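Teaching Software to Pick Up a Blanket

The first thing I learned at Joltham is that a blanket has no shape. A mug has a shape. You can hand a planner a model of a mug and it will find you a decent grasp before you've sat down. Hand it a blanket and it sort of shrugs!

I'd come to Platcombe to see Brulta, the control software the team has been building since February, and I was expecting screens full of arms swinging about. What I got was bedding, and lots of it. The training set stands at 3,600 short demonstrations, all done by people holding a gripper in one hand and getting on with the housework. 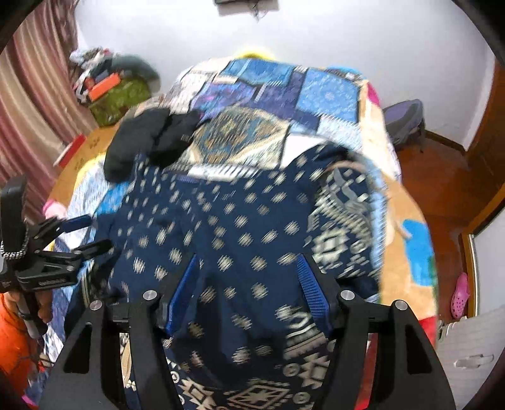 A navy blanket in the gripper's fingers, with a patchwork quilt behind.

Patterns are the fun part (or the awful part, depending on who's debugging). Put one busy print on top of another and the perception code has to decide where one cloth stops and the next begins. An early version was wrong on 115 of 200 test clips, mostly because it took printed borders for real edges. The fix was to look at 3 frames together and see which bits of cloth moved as one.

After that comes the policy, which picks the next small motion and then looks again. I liked that - no grand plan, just a nudge and another peek. I tried the viewer myself, scrubbing back and forth through a fold, and lost most of an afternoon to it. The next release adds a button for flagging bad grasps, and I already have a list.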